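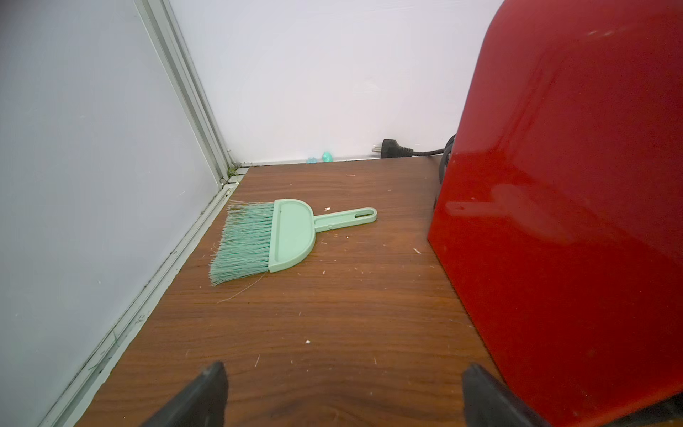
El cepillito verde de mano, en un rincón.

Pregunta: ¿Cómo quito el polvo de yeso de un suelo de madera sin rayarlo?

Categoría: Casa y limpieza > Suelos
Publicada el sábado · 281 visitas · 3 respuestas

Hola a todos, a ver si me echáis una mano porque llevo días dándole vueltas. Hemos alisado las paredes del pasillo y del salón (gotelé fuera, ¡por fin!) y el lijado ha dejado un polvo blanco finísimo por todas partes. Tapamos el suelo con plástico, pero se despegó la cinta en una esquina y por ahí se coló todo.

El suelo es de madera barnizada, tono marrón medio, puesto por los dueños anteriores, así que no sé qué barniz lleva ni cuándo se lo dieron. Barrí una vez con la escoba normal y me pareció que arrastraba más que recogía. Luego pasé la fregona bien escurrida y al secar quedó una especie de velo blanco, como cuando se te seca la leche en un vaso. Volví a fregar y otra vez el velo. En las esquinas voy con el cepillo de mano, de rodillas, y ahí más o menos sale, pero en las juntas entre tablas se queda una rayita clara que me pone de los nervios.

Mi cuñada me dice vinagre, en la tienda de pinturas me vendieron un bote de Drudeck de 20 euros que todavía no he abierto porque la etiqueta solo habla de baldosa, y mi madre dice que lo deje, que ya se irá. ¿Alguien ha pasado por esto? Son 4 habitaciones si cuento el pasillo y me gustaría dejarlo listo antes de meter otra vez los muebles. Tengo aspirador, pero es de los de toda la vida y me da miedo cargármelo.

Gracias de antemano y perdón por el rollo.

Respuesta 1 (la más votada)

Uy, el velo blanco, qué recuerdos. Yo lo tuve dos semanas en casa. Te pasa porque estás mojando yeso que todavía está suelto: se hace una papilla, la extiendes con la fregona y cuando seca vuelve a salir. Primero en seco, siempre en seco, hasta que pases la mano y salga limpia.

Lo que hice yo: aspirador con bolsa nueva y la boquilla de cepillo para parquet, despacito y a favor de la tabla. Si el tuyo es viejo y de bolsa, puede valer, pero para a menudo y mira el filtro, que este polvo lo ciega enseguida y el motor se calienta. Para las juntas, la boquilla estrecha y un pincel de cerdas suaves: vas levantando con una mano y aspirando con la otra. Es un aburrimiento, ponte música.

Después pasas una mopa de microfibra seca. Cuando ya salga limpia, entonces sí, una bayeta apenas húmeda con agua sola, escurrida a conciencia, y secas detrás con otra. Cambia el agua cada poco, en cuanto la veas turbia. Yo para el salón gasté cinco cubos y no me arrepiento.

El vinagre yo no lo echaría en un barniz que no conoces. Un poquito muy diluido a lo mejor no hace nada, pero a mí me dejó una zona mate delante de la ventana y ahí sigue. Y el Drudeck, si la etiqueta dice baldosa, devuélvelo si te dejan.

Ah, y limpia antes las paredes y los rodapiés, de arriba abajo. Si no, te vuelve a caer todo encima y a empezar. Las bayetas que uso son unas azules baratas, de las que se arrugan y se quedan hechas un gurruño en cuanto las coges. Las lavo aparte y sin suavizante, que luego no agarran el polvo.

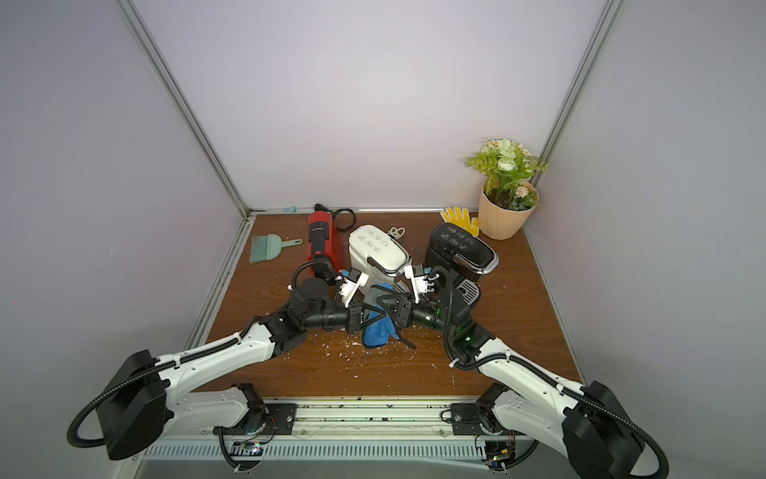

Respuesta 2

Pues yo discrepo en lo del aspirador de casa, lo siento. El mío murió con el polvo de una sola habitación y la reparación costaba más que uno nuevo. Alquila uno de obra para el fin de semana, en mi zona los tienen en Kerer y te dan la bolsa fina para yeso si la pides. Eso sí, pídela, que si no te ponen la normal y el polvo sale por detrás como una chimenea.

En lo demás de acuerdo, seco, seco y seco. Y abre ventanas pero sin corriente fuerte, que lo levanta todo. Ponte mascarilla también para limpiar, no solo para lijar, que luego vienen las toses.

Respuesta 3

vinagre y agua caliente, toda la vida se ha hecho y mi suelo está perfecto

Comentario de quien preguntó

¡Mil gracias! He hecho el pasillo esta tarde en seco, con pincel y aspirador (de momento sigue vivo, pero lo voy parando), y después bayeta apenas húmeda. Nada de velo. Me quedan unas juntas pegadas a la puerta de la cocina donde parece que el yeso se ha endurecido. ¿Ahí qué hago, rasco con un palillo de madera o lo humedezco un poco antes?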